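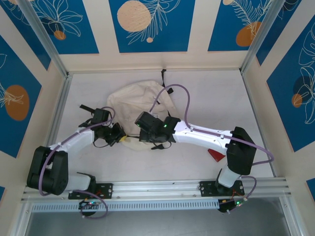 [anel-users] Re: left wrist goes quiet, arm keeps going
From: Teodora Vasić
To: anel-users

Hello Rory, and hello everybody else,

Thank you so much for writing this up, and I'm sorry it took me a couple of evenings to reply. I wanted to go through our own logs before I said "us too" and sent you off in the wrong direction. But yes, us too, and I think I can add a bit.

On 1/24/22 Rory Laing wrote:
> Has anyone on Anel arms had the wrist servo drop off the bus in the
> middle of a move? We run a pair of them at Skotidley on a bag packing
> task. The left arm reaches for the bag, gets to the strap, and the
> wrist stops answering. No fault light that I can see. The bad part is
> that the controller doesn't stop. It carries on with the last wrist
> angle it heard, the shoulder keeps driving, and last Friday it dragged
> the bag right over to the wall before I got to the switch.
>
> It has done it 2 times in 87 runs so I can't make it happen on
> purpose. I swapped the servo after the first time and it came back
> anyway. Power supply looks fine on the meter. Is this a firmware
> thing? I'm on the stock Statano controller code, nothing clever.
>
> Rory

First the part I'd like people to read even if they skip the rest, which I know some of you do with my messages (Birger, I forgive you). The first time this happened to us, the gripper was closed and the arm had gone still, and I took that to mean it had stopped. I put my hand in to work the strap loose. The wrist came back on the bus while my fingers were on the bag, and the arm went straight for the position it had been told to reach, at full speed. It knocked my knuckles against the side panel, and I had a bruise and a bad mood and nothing worse than that. They are small arms and they don't look like much, but please do cut the motor power before you reach in. A quiet arm on this controller may only be waiting for an answer.

Now to the fault. I don't believe it's your servo, and I don't think it is firmware either, at least not the dropping out. I'd look at the cable. On our setup it runs up the outside of the arm with a loop left free at the wrist so the gripper can turn. That loop is generous, and it has to be. But when you are working with a soft bag, the straps stand up in all sorts of ways, and once in a while one of them gets in under the loop. Then the arm lifts, the bag is heavier than the cable would like, and the plug on the wrist housing gets pulled back by a hair. It doesn't come out. It just stops making good contact, and as soon as the strain is off it seats itself again, and you're left standing there with a meter that says all is well.

What made me fairly sure was a long Sunday with the motor power off, moving the arm by hand and tugging the cable gently while Märta Lundgren watched the bus on her laptop. With the elbow folded in, nothing. With the arm reached out and the wrist rolled inward, a light pull toward the shoulder lost the wrist every time. She then went back through 444 saved runs and looked for gaps in the wrist readings. There were 18 with a gap, most of them so short that the arm had covered for it and we'd never noticed. All but one were bag runs. The odd one was a book run, and I'll come to that, as it's the one that bothers me most.

For anybody who hasn't seen our second task, the arm takes a book by the bottom end and holds it upright, then sets it down again somewhere else. We use ordinary secondhand books, so the spines are scuffed and no two covers have the same grip.
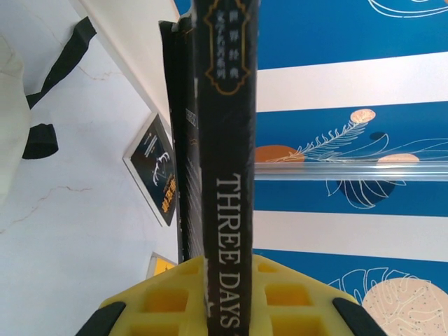

The grip holds far better than I expected when we changed to the softer fingers, and we've had very few slips. The trouble with the book run was of another kind. The wrist dropped out with the book held up, and the gripper is on the same chain, one step further along, so it was lost too. It had been told to squeeze and it went on squeezing, with no load readings coming back and nothing to tell it when to ease off. By the time I had shut it down the gripper servo was too hot to touch, and the book has a dent I can feel with my thumb. A book can put up with that. I'd rather not find out what else can.

So here is what we've done, and you're welcome to any of it. The plug at the wrist now has a small printed clamp over it, screwed to the housing, so a pull on the cable goes into the clamp. I tied the loop down at one more point, just below the wrist, and checked the full roll by hand afterward (do check, my first try was too tight and would have made things worse). Before a bag run we lay the straps away from the left arm. And Alvar Öberg wrote a little watchdog for the Statano code: if any joint misses three replies in a row, torque goes off on both arms and stays off until somebody presses a key. They do sag when that happens, so whatever they're holding will come down with them. For cloth and books we can live with it. If you're holding a glass, think again.

I wrote to Rønning, where we bought the cables, to ask about a locking plug in the same size. They were very kind, but the answer was May at the earliest.

Rory, could you try the tugging test before you buy another servo? Power off, arm reached out, wrist rolled in, and pull toward the shoulder. I'd also love to know which side your cable runs on, and whether the right arm has ever done it. Ours never has, and I don't have a good explanation for that yet – the two are wired the same way as far as I can tell.

I'll send the clamp file and Alvar's patch to the list once he has cleaned out his swear words.

Warm wishes,
Teodora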